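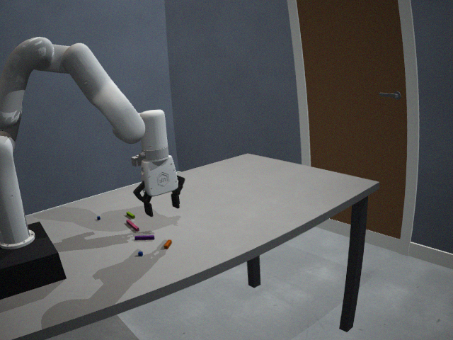 An object in directional light carries two kinds of shadow, and this unit keeps them apart. An attached shadow lies on the object itself, where the surface turns away from the source. A cast shadow lies on some other surface, or on another part of the same object, where the source is blocked. Attached shadow depends only on orientation. On a smooth cylinder it comes on gradually, and it can be very faint: the housing of the white wrist segment is only slightly shaded on its left side, and the eye still reads it as round. Beveled faces change tone in steps, one flat value to each face. Students drawing elevations for the Rernham library exercise should render attached shadow first and cast shadow second.

## 3.1 Shadow length

For a vertical edge of height *h* and a sun altitude *a*, the cast shadow on level ground has length

L = h / tan a

Take the parapet on the Rernham site, 8 m above the forecourt, with the sun at an altitude of 18°. The tangent is 0.325 and the shadow is 24.6 m long. The direction is opposite the sun's azimuth. Where the edge is oblique to the sun, multiply L by the cosine of the angle between the sun's azimuth and the normal to the edge to get the depth of shadow measured square to the wall.

Sloping ground is covered in the tutorial. Do not use the formula above on the eastern ramp.

## 3.2 Umbra and penumbra

A point source gives a hard edge. The sun is not a point — it subtends 0.53°, or 1 part in 108 of distance. The strip in which the disc is partly blocked is the penumbra. Measured square to the beam, its width is

w = d / 108

where *d* is the distance along the ray from the edge to the receiving surface. For the parapet, d = 8 / sin 18° = 25.9 m, so w is 0.24 m. The beam meets the forecourt at a low angle, and the strip on the ground is wider again: 0.24 / sin 18°, or 0.78 m. A pencil line at that edge on a 1:50 sheet claims more precision than the site will show.

Overcast sky is the opposite case. The source is the whole dome, the penumbra swamps the umbra, and shadow survives only in corners and under overhangs.

## 3.3 Overlapping shadows

With two or more sources each object casts one shadow per source. Illuminance adds. Where two shadows overlap, both contributions are lost, and the overlap is darker than either shadow alone. Where only one falls, the other source still reaches the surface.

Readings from the Dantas studio, two fixed lamps, horizontal plane at bench height:

| Condition | Illuminance (lux) |
|---|---|
| Both lamps | 1,211 |
| Lamp A blocked | 700 |
| Lamp A contribution, by subtraction | 511 |

The subtraction carries a small error. Blocking a lamp also removes the part of its light that reached the bench by way of the walls, and the card used to block it returns a little of the other lamp's light.
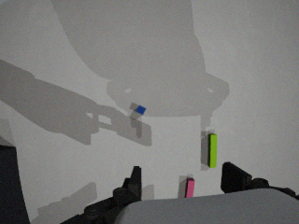

Harish Poojary asked whether a surface lying in every shadow at once should be drawn black, given that no source reaches it directly. It should not. Light reflected from the floor, walls and ceiling still arrives, and in a pale room it may be a large fraction of the total. In the exercise, allow the darkest overlap a mid-grey and keep full black for openings.

Several faint shadows from one object usually indicate several sources of similar strength. One dark shadow among faint ones points to a dominant source. Edge sharpness is separate evidence: it depends on the size of the source and on the distance from object to surface, and a shadow may be sharp where it meets the object and soft at its far end.

## 3.4 Exercise

1. Plot the parapet shadow on the forecourt plan for the two altitudes listed on the Flindska chart.
2. Mark the penumbra as a hatched strip with its width dimensioned.
3. For the reading room, draw the overlap of the two pendant shadows on one desk and assign a tone to each region.

Sheets are due in September. Queries on the chart go to Ho-yin Siu.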